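Guvus Machine Works
Shop Automation Working Group
Minutes of the August meeting

Place: upstairs lunch room
Start: 4:10 p.m.
Chair: Dalia Stankevičius
Present: day shift lead, night shift lead, quality, purchasing, maintenance, two operators from the finishing cell
Absent: shipping (truck was late)

1. Minutes of the last meeting

Accepted with one change. The July minutes said purchasing would "cancel" the Mitora service contract. Purchasing said the word was "review," and the contract still runs to the end of the year. Corrected.

2. What was asked of the group

The chair read out the question from the owners again: which chores on our floor can a machine do today, without a person standing next to it, and which can it not do yet. The owners want a list by job. They do not want a purchase proposal at this stage.

Night shift lead asked if the list covers cleaning. The chair said yes, everything that takes up a person's time, including sweeping and emptying chip bins.

3. Jobs looked at

3a. Loading and unloading the lathes

Day shift lead reported. The loader on lathe two ran 1639 parts in July with the door closed. Most stops were for bar changes, which still need a person. There were also stops for chips wrapped around the chuck, and the loader has no way to see those. It tries to seat the part, faults, and waits. On nights it can wait a long time if the operator is at the other end of the building.

The group agreed to list lathe loading as "yes, with someone in the building."

3b. Picking shafts out of mixed bins

Maintenance reported on the trial in the finishing cell. The test was 50 stepped shafts in a bin, lying any way they fell. The arm had to pick one, turn it upright and set it in the rack. It placed 30 correctly on the first try. The rest were dropped, picked up by the wrong end, or left in the corners of the bin where the fingers could not reach.

One of the operators said a new hire gets through a bin like that while talking to somebody. Maintenance agreed but said the arm was much better when the shafts came in a tray with slots, and that the trouble is in the bin. Quality asked who would put them in the tray. Some discussion. If a person has to load the tray, that person could load the rack in the same time.

Listed as "no, unless the parts arrive in trays." Purchasing will ask Lultberg, who supply the blanks, what they charge for slotted trays.

3c. Holding threaded parts

Quality brought up marks on threads. Where a shaft is threaded at both ends, the fingers have to close on the plain part of the body and nowhere else. A person does this without thinking. The arm does it when the part is where the program expects it. When the part has slid along its length, the fingers can close on a thread, and the arm has no idea it has done anything wrong.

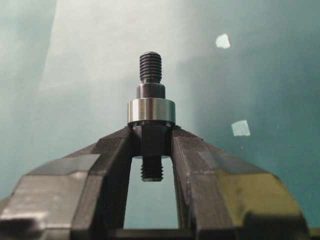

Quality wants a go gauge check on both ends of any part that has been through the arm until we have a month with no damaged threads. The operators pointed out that gauging every part by hand takes longer than the handling the arm is supposed to save. Quality said that may be so, but a customer finding it is worse.

The chair asked if softer finger pads would help. Maintenance has tried two kinds. The soft ones leave no marks but let heavy parts tip. The hard ones hold well. A third kind is on order from Kütt and has not come.

Listed as "partly." Gauge check stays for now. To be looked at again next month.

3d. Wiping down and deburring

Short discussion. Deburring on the flat plates is already done by machine and works. Deburring inside cross holes is done by hand and will stay that way. Wiping oil off finished parts before packing was tried with the arm holding a cloth pad. The pad was full of oil after a few parts and from then on it was moving oil around. A person turns the cloth over, or gets a new one.

Listed as "flat plates yes, cross holes no, wiping no."

3e. Sweeping and chip bins

The floor sweeper was on loan for the month. Night shift lead said it does the main aisle well and he would keep it for that. It does not go under the benches, and it picks up stringy chips and winds them around the brush — maintenance had to cut them out with side cutters more than once. It also does not know the difference between a chip and a dropped insert. One box of inserts ended up in the dust tray.

Emptying chip bins: no machine on offer that could get between the lathes. Listed as "main aisle yes, the rest no."

3f. Lunch room dishes

Added by the operators, who said it takes up a person's time and should count. The chair allowed it. We have a dishwasher. The machine does the washing, and the loading, unloading and scraping are done by whoever loses the argument. Nothing anyone has seen for sale would clear our sink. Listed as "washing yes, everything else no."

4. Hours

Day shift lead had added up the hours spent helping machines in July: clearing faults, refilling, restarting, cutting chips out of brushes. It came to 66 hours across both shifts. The lathe loader was the smallest share for the amount of work it did. The finishing cell arm was the largest.

Maintenance asked that it be noted that a good part of the arm's hours were setup and would not repeat. Noted. The chair asked for setup and fault clearing to be written down separately from now on. Both leads agreed, provided it is one sheet and stays at the machine.

5. Concerns from the floor

The operators asked whether the list will be used to cut jobs. The chair said she had put the same question to the owners and was told there is no such plan this year. The operators asked for that in writing. The chair will pass it on.

Night shift lead said his crew would be glad to hand over the bin picking tomorrow if it worked, as it is the job everyone has a sore back from. He asked that the trial go on even with the poor result so far. No objections.

6. Actions

Purchasing: tray prices from Lultberg; chase the finger pads from Kütt.
Maintenance: repeat the bin test with a shallower bin, same number of parts.
Quality: write up the gauge check on one page for the finishing cell.
Shift leads: new log sheet for setup and faults.
Chair: written answer from the owners on jobs; send out the draft list.

7. Other business

The compressor will be off on Sunday for the dryer change. Anyone coming in for setup work should check with maintenance first.

The coffee machine is leaking again. Maintenance knows.

Meeting closed at 5:25 p.m. Next meeting same place, same time of day, date to be posted on the board by the time clock.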